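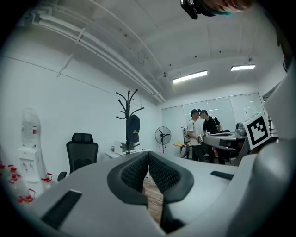 Friday, June 4, 2021

OK, writing this up while I still remember it, and before Vivek asks me again what the torque limit is (it's in here, further down, I promise).

Main news: the second hand-held gripper closes properly now! The finger pads were the whole problem. On the old set the mesh skin had started lifting at the corners, and every time the jaw closed the loose bit rolled under and the pads met crooked. I'd been blaming the linkage for most of May and took it apart twice for no reason. Rajkumari spotted it in one evening by closing the jaw on a strip of paper and pulling. Paper came out easy on one side, stuck on the other. Very annoyed with myself.

So new pads, with the thick rubber border all the way round this time and the mesh pulled tight over the faces. Glued with the Drososeck contact stuff from the top drawer. It wants a night under a clamp, don't believe the tin. I printed the clamping blocks in the angle of the V so the pad doesn't slide while it cures, and left them in the bin marked Florkov with the other Florkov parts. That's what we're calling the whole gripper now, Vivek named it and I lost the vote.

Numbers for whoever does the next one:

Pad screws: 3 per side, the short ones. The long ones bottom out and you think they're tight and they aren't.
Jaw opening, full: 80 mm
Hardness of the rubber sheet: Shore A 62
Test cycles so far: 4000 on the bench rig, no lifting at the corners

Torque limit, Vivek: leave it where it is. I turned it up to see what would happen and it just squashes the pads, the grip doesn't get any better.
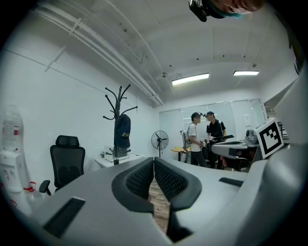 The markers are the other thing I've been fighting. A square marker on the side of the gripper is great until you stick it down with a bubble in it, and then the pose wobbles by a tiny amount that you only notice when you plot it. I'd printed mine on glossy sticker paper (mistake) and under the ceiling lights it washes out completely at certain angles. Switched to matte on a stiff backing and the dropouts mostly went away. I still get a few when I swing the gripper fast, and I think that one is exposure time, so I'm going to lock the exposure and try again before I touch the marker size.

Also, please measure the marker after you print it! The printer by the Bhatia shelves scales everything down a hair unless you untick the box, and I lost most of an afternoon to a calibration that was perfectly happy and perfectly wrong. I've written the real edge length in pencil on the back of each one.

The housing is fine. I know Rajkumari wants to thin the walls to save weight and I'm not against it, but the right side already flexes a bit when you squeeze hard, and that's where the marker mount sits. If we thin anything I'd start at the back of the handle. She's going to do a test print over in Saltley, where they have the bigger bed, and we'll see how it feels in the hand after twenty minutes. My wrist gave up before the battery did last time, so yes, the weight does matter.

Small stuff:

The slots in the top of the housing still have support material in them on the newer print. Use the little flat file, the knife slips.
Cable strain relief is tape at the moment. I know. A printed clip is drawn, just needs printing.
Whoever has the 2 mm hex driver with the yellow handle, I'd love to see it again.

Next up is both grippers logging at once with their clocks lined up. I tried it for five minutes today and one was ahead of the other by enough to see by eye – probably my script starting them one after the other like an idiot. Will fix that first and then do a proper run with Vivek on the second gripper.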